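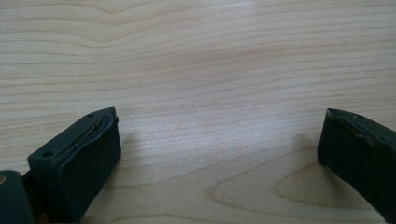
How to Clean and Oil a Pale Wood Tabletop

I love a blond wood table. You get all that fine, wavy grain running across the top, and if you're lucky one of those big looping cathedral figures that looks like a contour map of a hill. Mine has one near a corner and I have been known to move the fruit bowl so people can see it!

The trouble with pale wood is that it shows everything - coffee rings, ink, the gray haze that builds up from years of wiping with the wrong cloth. The good news is that you can bring it back in an afternoon with very little gear, and it's one of the most satisfying jobs in the house. I've done the kitchen table, two nightstands and a desk for my friend Pui-shan Liu this way, and I'd happily do another one tomorrow.

What you need

Mild dish soap and warm water
Two soft cotton cloths and a stack of old T-shirt rags
Mineral spirits
Sandpaper in 240 and 320 grit
A cork sanding block
Clear or white-tinted hardwax oil (I use Clandora, a 5 oz can does a small table with plenty left)
A flat white pad for spreading

Step 1. Find out what finish you have

Put a drop of water somewhere out of the way and leave it for 5 minutes. If it sits there in a bead, the finish is still doing its job and you may only need the cleaning part of this page. If it soaks in and leaves a dark spot, the wood is thirsty and you can go all the way through.

Check that your top is solid wood or has a decent thickness of veneer, too. Look at the end. On solid wood the lines of the grain carry on over the edge and you see end grain on the short side. Thin veneer can be cleaned and oiled, but skip the 240 paper and go very easy with the 320.

Step 2. Wash it

A small squirt of soap in a bowl of warm water, cloth wrung out until it stops dripping, and then wipe with the grain from one end to the other. Rinse with a second cloth and plain water, then dry it right away. Leave the table alone for a few hours. I usually do this part in the morning and come back after lunch.

If there's still a greasy feel, wipe once with mineral spirits on a rag, with the windows open.

Step 3. Get the light low

Turn off the ceiling light and put a lamp at one end of the table, close to the level of the top. Now crouch down and look along the surface. Scratches, dull spots and old drips all jump out at you. Mark them lightly with chalk, never pencil, which gets down into pale grain and stays there.

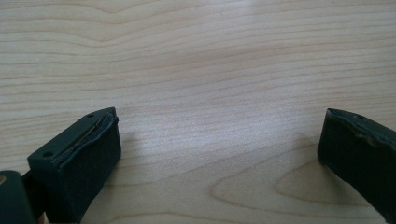 Move your head from side to side while you look, so the bright patch of reflection travels over the whole top. Glare hides the grain wherever it lands, but the edges of it are where you catch the small stuff.

Step 4. Sand

Wrap the 240 around the block and sand with the grain in long, even strokes. Don't try to follow the loops of a cathedral figure! Keep going straight, end to end, right over the curves. Let the paper do the work and don't lean on it. Three or four passes are enough for most tables, then do the same with the 320.

Stay off the marked spots until you've done the whole top once. If you dig at one stain you'll end up with a shallow dish that shows every time the sun comes in. (Ask me about the first nightstand.)

Vacuum with a brush head and wipe off the last of the dust with a dry rag.

Step 5. Oil

Stir the can well, especially if it's white-tinted. Clear oil warms up the color, sometimes more than you'd like, and the white keeps it closer to how bare wood looks. Try both on the underside first.

Pour out a puddle the size of a quarter and spread it thin with the pad. Work in sections, wait ten minutes, then buff with a clean rag until nothing more comes off. It should feel nearly dry under your hand.

Lay the used rags out flat outdoors to dry. Bundled-up oily rags can catch fire all by themselves, so please don't skip this.

A second coat goes on the next day, even thinner than the first. Give it a week before you put anything wet on it, and use a tablecloth if you can't wait that long to have people over.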